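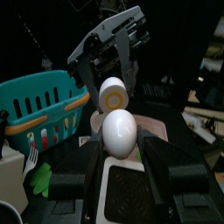 Household manipulation is the branch of robotics concerned with chores done by hand: picking up, putting away, wiping, folding, loading and unloading. It is distinct from single-purpose appliances such as dishwashers and floor-cleaning robots, which avoid most handling of loose objects. As of May, no general-purpose machine does a full range of household chores unattended, although many individual tasks have been shown in laboratories and test kitchens.

Background

Factory robots have handled parts for decades, but usually in fixed positions and with tooling made for one part. A home offers neither condition. Cupboards differ, objects are left where they were last used, and the same drawer may hold cutlery, batteries and string. The roboticist Zinhle Lekota divides chores into "placing jobs", where an object only has to end up somewhere, and "changing jobs", such as cooking or folding, where the object itself is altered. Placing jobs are generally the more advanced of the two.

Grasping fragile objects

Eggs are a common test of grip. A parallel gripper with two rigid fingers can hold an egg if the closing force is limited and the contact points are well chosen, but the margin is small. The shell is smooth, so too light a grip lets it slip, and uneven pressure at one spot can crack it. Approaches include force sensing at the finger, soft pads, and suction cups. Suction works well on clean, smooth shells and poorly on cloth or anything porous.

Paper rolls pose the opposite problem. They tolerate rough handling but deform when squeezed, which changes their width in the grip and can mislead a controller that judges size from finger position. Thin utensils lying flat, such as forks, are difficult for another reason - there is little for the fingers to get under.

Two-armed work

Many chores assume two hands. Machines with a pair of arms can steady a container while filling it, or pass an object across when one arm cannot reach. The cost is coordination, as each arm is an obstacle to the other in tight quarters. Cameras mounted at the wrist help with the last few centimetres of an approach, though the view is easily blocked by the fingers or by the object being held.

Trials

The Delaunay kitchen trial, run by Bernardo Henriques and Callum Gosling, set a two-armed machine 35 tidying and unpacking tasks. Each was repeated 200 times with the objects moved between attempts. Placing jobs were completed more reliably than any others, and most failures came from objects touching or lying on top of one another. Recovery after a drop was poor, and a person usually had to reset the bench.

The Skundberg trial looked at shop-floor work, mainly sorting returned goods into bins. Its organiser, Valter Carrilho, reported that the machine kept a steady pace of about 900 items a shift but needed a worker nearby to clear jams.

Outlook

Opinions differ on how soon such machines will be useful at home. Numum and Litgate, both makers of two-armed systems, have directed their early sales to laundries and stockrooms, where the range of objects is narrower. Dwayne Pennington has argued that speed matters less in a house than in a warehouse, and that a slow machine working overnight would still be of value provided it could be left alone. Noise, price and safety around children and pets remain open questions.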